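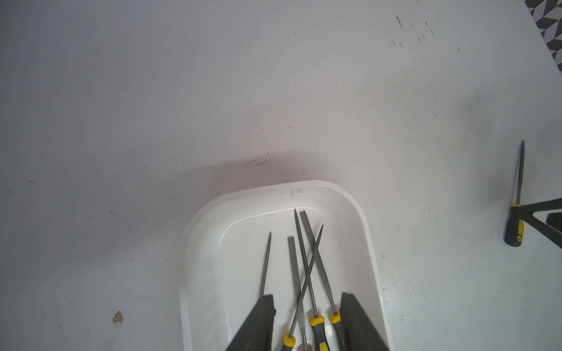

游戏中途退出后，进度保存在哪里？

进度保存在当前玩家档案中。每进入一个新场景，程序自动写入一次；从主菜单选择“退出”时再写入一次。直接关闭窗口时，只保留最近一次进入场景时的记录。

第 6 章 玩家档案、存档与提示设置

本章适用于《Plendness 灯塔》标准版与收藏版。两个版本的存档格式相同，收藏版另含附加章节“Taltbridge 车站”，其存档单独列出，见 6.5 节。

6.1 建立玩家档案

首次启动时，程序要求建立玩家档案。没有档案不能开始游戏。

1. 启动游戏，等待标题画面出现。
2. 点击画面左下角的“玩家”按钮。
3. 点击“新建”，输入名称。名称可用汉字、字母和数字，不可用斜线、冒号、问号。
4. 选择难度：普通、进阶或专家。
5. 点击“确定”。程序返回标题画面，新名称显示在“玩家”按钮上方。

注：名称最长 28 个字符，一个汉字按两个字符计算。超出部分不会被接受，输入框也不会给出提示。

注：同一台计算机上最多可建立 6 个档案。达到上限后，“新建”按钮变灰，须先删除一个旧档案。

警告：删除档案会同时删除该档案下的全部进度、成就和已收集物品，无法恢复。

6.2 难度之间的差别

普通：可互动区域有闪光，提示按钮充能时间为 30 秒，小游戏可以跳过。
进阶：只有寻物场景有闪光，提示充能时间为普通难度的两倍，小游戏可以跳过，但跳过按钮充能较慢。
专家：没有闪光，没有提示，小游戏不可跳过，地图上不标示可执行的任务。

难度可在游戏过程中更改，操作如下：

1. 在场景中按 Esc 键，打开暂停菜单。
2. 选择“选项”，再选择“难度”。
3. 点击所需难度，然后点击“应用”。
4. 返回场景。新难度立即生效，正在充能的提示按钮从零开始重新计时。

注：“独自守灯”成就要求从序章到结局全程使用专家难度。中途改为其他难度，即使马上改回，该成就也不再计入当前进度。

6.3 自动存档与手动存档

自动存档占用一个固定位置，每次写入都会覆盖上一次的内容。手动存档位于日记本的最后一页，共有三个位置。

手动存档：

1. 点击场景右下角的日记本。
2. 翻到最后一页。
3. 点击一个存档位置。空位置显示为灰色书签，已占用的位置显示章节名称。
4. 如该位置已占用，程序询问是否覆盖。选择“是”继续，选择“否”返回。
5. 书签变为红色后，存档完成。

读取手动存档：

1. 返回主菜单，点击“继续”旁边的箭头。
2. 在列表中选择存档。
3. 点击“载入”。

警告：书签变色之前不要关闭程序，也不要让计算机进入休眠状态。写入中断可能造成存档损坏，损坏的存档在列表中显示为“无法读取”。

注：寻物场景和小游戏进行过程中不能手动存档，日记本图标此时不可点击。已经找到的物品会保留，小游戏中各部件的位置不会保留，重新进入时恢复初始状态。

6.4 将存档移至另一台计算机

两台计算机上的游戏版本必须一致。版本号显示在标题画面右下角。

1. 在原计算机上完全退出游戏。
2. 打开“文档”文件夹，进入 Feyisa 子文件夹。
3. 复制其中名为 Saves 的整个文件夹。不要只复制单个文件，档案索引与进度文件必须成对存在。
4. 在新计算机上安装游戏，启动一次，到达标题画面后退出。
5. 将复制的 Saves 文件夹粘贴到新计算机的相同位置，覆盖原有内容。
6. 启动游戏，点击“玩家”，确认档案名称已经出现。

注：如果名称出现但进度为空，请检查文件夹是否被重复嵌套（Saves 内又有一个 Saves）。将内层文件移到外层即可。

警告：第 5 步会覆盖新计算机上已有的全部档案。需要保留时，请先将原文件夹改名。

6.5 附加章节的存档（仅收藏版）

附加章节在主线完成后开放，入口位于主菜单“附加内容”之下。附加章节与主线各有一个自动存档，互不影响。重玩主线不会清除附加章节的进度。

附加章节没有手动存档位置。章节内共有 6 个场景，全部完成约需一小时。中途离开时，物品栏内容照常保留，但 Mesetti 钟表店的齿轮谜题须重新开始。

6.6 重置当前进度

需要从头开始而又不想删除档案时，使用重置功能。

1. 在标题画面确认当前玩家名称正确。
2. 点击“选项”，选择“高级”。
3. 点击“重置主线进度”。
4. 在确认窗口中再次点击“重置”。

重置后，自动存档和三个手动存档均被清空。成就、收集的明信片、音量与画面设置不变。

6.7 常见提示信息

“档案索引不匹配”：Saves 文件夹内容不完整。重新执行 6.4 节的复制步骤。

“无法写入”：磁盘空间不足，或该文件夹被设为只读。释放空间，或在文件夹属性中取消只读，然后重新启动游戏。

“存档来自较新版本”：先更新游戏，再载入存档。较新版本的存档不能在旧版本中使用。

“未找到玩家”：上次使用的档案已被移走或改名。点击“玩家”，从列表中另选一个档案。

声音与画面设置见第 7 章。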